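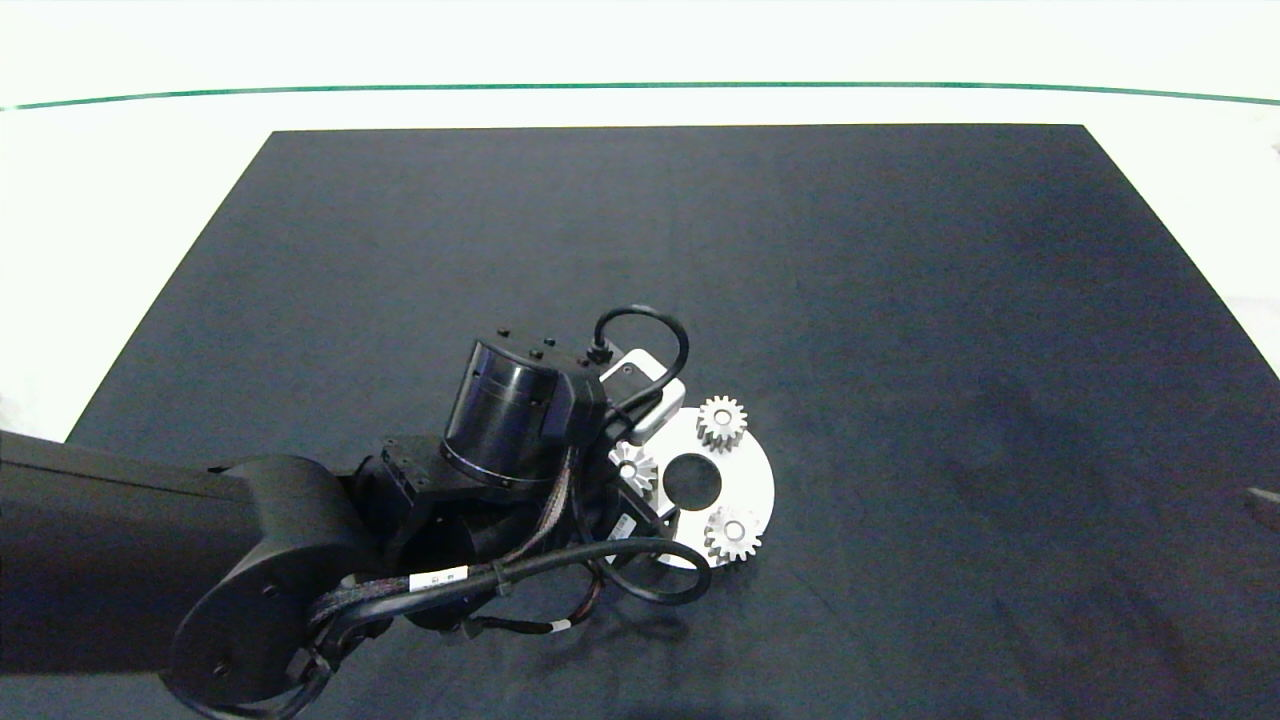 Planetary carriers: revised order of assembly

The assembly sheet for the small planetary carrier has been reissued and applies from 2026-03-09. Copies of the old sheet should be taken out of the binders at the Bendum benches and destroyed. The drawing has not changed, and neither have the tolerances or the part numbers. The changes concern the order in which the planet gears go on, how the plate is supported while this is done, and what is checked before the sun gear is offered up.

The reason for the reissue is the June batch from last year. Of 40 units returned by Jurčo, most had nothing wrong with the gears. Eduard Pešek stripped all of them and found light bruising on the tooth tips, always on the gear fitted last, and almost always on the side facing the sun. The old sheet allowed the sun gear to be fitted first and the planets worked in around it. With two planets on, the sun has very little freedom to move, and the last planet has to find both its pin and its mesh in one movement. If the teeth meet tip to tip, the usual response is to push.

Support for the plate

The carrier is a flat ring with a round central hole, and it must lie flat on the bench mat with the pin side up. The earlier practice of holding it in a soft-jawed vice is withdrawn. Silvia Polák measured plates before and after clamping and found that a few of the thinner ones came out of the jaws very slightly bowed. A bowed plate tips the pins, and tipped pins load the teeth at one end only.

The mat must be free of swarf, thread and packing fibres. A chip under the rim is enough to rock the plate. Wipe the mat with the lint-free cloth and turn the cloth often. Do not use the airline at the assembly benches. It moves the dirt to the next bench.

Mats that have curled at the edge or gone hard should be handed in to Vendula Oravec, who holds the replacements. Mats are not to be trimmed to fit. They are supplied at full width so that a gear dropped during fitting lands on something soft.

Order of fitting

All 3 planets go on before anything else. Start with whichever pin is farthest from you and work towards yourself, so that your hand does not pass over a gear already in place. Pick each gear up by its toothed outside, at mid-height, with even pressure on opposite sides. Do not hook it by the bore. Lower it square to the plate. A gear that is square will go down its pin under its own weight or with very light pressure. If it stops part way, lift it clear, turn it a little and lower it again. If it stops twice, set it aside in the tray with the pin number written on the slip.

Each planet should be spun by fingertip as soon as it is down. It should run freely and stop without a jerk. Repeat the spin on the earlier planets each time a new one goes on. This sounds excessive with no gears in mesh, but it finds the case where the plate has been nudged and a gear has ridden up. 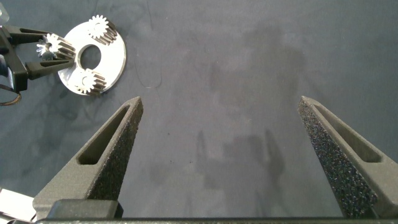 Carrier plate and its three small spur gears, set out around the central hole.

Checks before the sun gear

With the planets on, look across the plate from the side. The upper faces of the gears should all stand at the same height. A feeler gauge is no longer asked for here. Sabina Michalík compared gauge readings with a plain sight check on the Wuveler line and the two methods rejected the same plates, so the quicker one has been kept. The gauge is still required at final inspection.

Look also through the central hole. Nothing should be visible except the mat. Grease in the hole at this stage has come from a glove, and it will pick up dirt.

The sun gear is then lowered into the middle with a slow turn in one direction, as if starting a fine thread. The planets will move to meet it. Let them. If the sun does not drop into mesh within 2 slow turns, lift it out and check that all the planets still spin. Do not rock it from side to side.

The ring gear goes on last, using the same slow turn. Grease is applied after the ring is on and not before. The amount is unchanged.

Running in

The running-in count stays at 3000 turns at light load, with the unit on its side. Record the sound at the start and at the end in plain words. "Even", "ticking" and "rough" are sufficient. A tick once per turn of the carrier points to a planet, and the unit should be stripped. Do not run a ticking unit for longer in the hope that it will bed in. It sometimes goes quiet, and it then comes back from the customer.

Gears in the set-aside tray

Gears with a slip are collected with the inspection trolley. Solomiia Pavliuk checks the bore first and the teeth second. A tight bore is normally returned to Ernar, who supply the blanks and have agreed to accept them without a separate report as long as the batch label is in the bag. Bruised teeth are scrap and are not to be dressed with a stone. Dressing takes off the mark and leaves the tooth the wrong shape.

Gears must not go back into the bin from the tray, even when they appear sound. Two people have asked about this. A gear that is tight on one pin may be fine on another, and the old habit of trying it elsewhere made it impossible to tell whether the pin or the bore was at fault. Pins that collect more than one slip will be measured.

Questions already received

Gloves are still required. The thin ones are preferred for this job, and the knitted ones should be kept away from it altogether on account of loose fibres.

The sheet applies to the small carrier only. The larger carrier has its pins pressed from the other side and needs a raised support, for which a separate sheet is being written. Until it is issued, continue with the existing one.

Corrections to the sheet should be marked on the copy in the binder and initialled. Silvia Polák will collect them for the next issue.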